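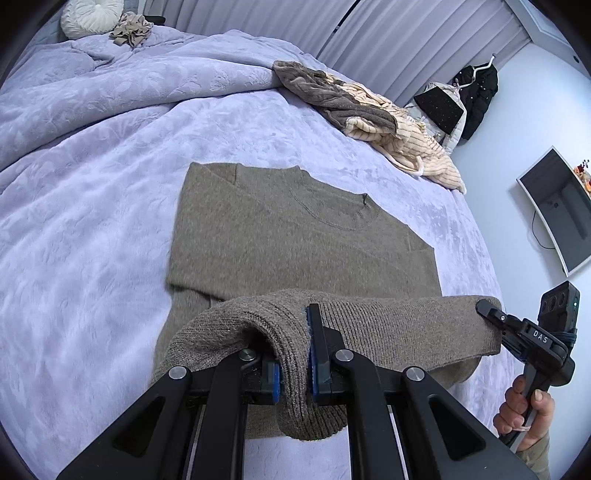

Workshop notebook
Filed under: Dye Room / Natural Colour
3 min read

Tuesday, kettle on at half seven

Walnut hulls again. Amna brought in the bag she'd been keeping in her shed since December and I've had them soaking in the big enamel pot over the weekend. The smell is something else (Reynaldo opened the window and then the door and then went for a walk). I want a proper mid brown on wool without using iron, and so far I keep getting either weak tea or something close to black along the folds.

Weighed out 556 g of hulls, dry, and simmered them for an hour with the lid half on. Strained through the old pillowcase. Four skeins in, all from the Ambrosio cone, all scoured last week. I left one with no alum at all just to see, because the Kokden booklet says walnut doesn't need it and I've never believed that.

Notes so far:

Skein 1, no alum, 30 minutes - warmer than I expected! Slightly pink when held by the window.
Skein 2, alum, 30 minutes - yellower, a bit flat.
Skein 3, alum, left in while we had lunch - lovely, deep, but patchy where the tie was too tight. My fault.
Skein 4, still in the pot. Leaving it till tomorrow.

Looser ties next time, figure of eight, and five of them instead of three. I wrote this down at Clultgate too and then ignored it.

What I'm really after is a brown with some grey in it, the sort you get in shop knitwear and never seem to get out of a pot of hulls. Everything of mine leans orange. Amna thinks it's our water and wants to try rainwater from the butt. Reynaldo thinks I'm boiling it too hard, and he may be right, the gas ring only has two moods.

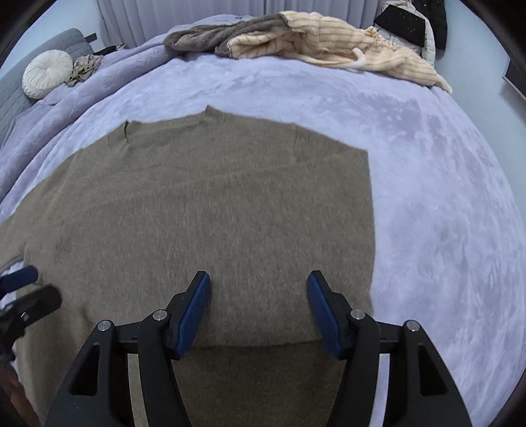

Taupe-brown knit, lighter and darker flecks in it.

The flecks are the other thing. If I carded two or three shades together before spinning I'd get some of that depth without the dye having to do all the work. Skidded off into this for most of the afternoon and carded 11 little rolags, pale and dark. Messy but promising. The Skilidov carders are shedding teeth again, must order a new pair.

pH of the leftover bath was roughly 5. Keeping it in the lidded bucket under the sink - please DON'T tip it away, whoever is washing up.

Tomorrow: rinse skein 4, second bath with rainwater, spin the rolags.

6 comments | 14 shares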